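Cheetham Hall Users' Group
Minutes of the October meeting, held Friday at 6:40 p.m. in the small meeting room

Chair: Sheila Pickering
Minutes: Nigel Sedgwick
Apologies were received from the Dotia Street residents.

1. Minutes of the previous meeting
Approved with one correction. The invoice from Trorkholm for shelving was $174, and had been entered under repairs. It will be moved to furnishings.

2. Packing room
The Chair reported that the room has been in regular use since the summer. Members agreed that the work surface is to be kept clear between sessions and that finished parcels go to the rack by the door the same evening.

3. Cartons and supplies
Mr. Sedgwick presented a quote from Astov for 40 flat cartons and 18 rolls of paper tape. Members asked whether the smaller carton could be ordered in place of the medium. The order was approved as quoted, with the question of size to be raised again when stock runs low.

4. Work surface
The white surface was discussed. It shows marks quickly and is to be wiped down at the end of each session. Cardboard should be taken off it before cleaning begins. 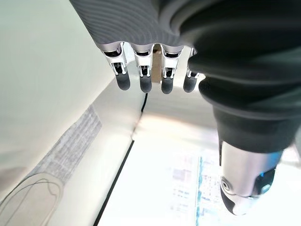
Photo: N. Sedgwick / Cheetham Hall Users' Group

A request for a second surface of the same height was deferred until the budget is set. Ms. Pickering will obtain a price.

5. Other business
The key to the supply closet has been returned. The sign-out sheet now has 22 lines per page and will be replaced monthly.

The meeting adjourned at 7:55 p.m.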